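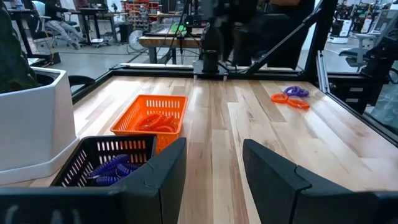

Nurmi Coil Bracelets, Bulk

Stretchy spiral bracelets from Dridine, sold loose by color. They pull over the hand and spring back at the wrist. Use them as key holders, locker tags, group markers or plain bracelets. Purple and orange are in stock now. Green returns in January.

One size fits most adults and older children. The coil is a single piece with no clasp or metal parts. Wash in warm water with dish soap and air dry. Do not leave on a radiator or car dashboard, as the coils lose their shape.

Sold in packs of 20, one color per pack. Cartons hold 800. For orders over 3,000 pieces, write to Lauri Heinonen in our Bullomthorpe office for a price and delivery date.

Coils tangle when stored in a heap. To separate two, hold one end and turn it out of the other. Pulling hard will stretch them.

Slotted plastic baskets are sold separately under the Redia name, in black or orange. One basket per color makes sorting easier at a front desk or pool counter. Baskets ship flat-stacked, 8 to a box.

Opened packs cannot be returned. Shades may vary a little between batches.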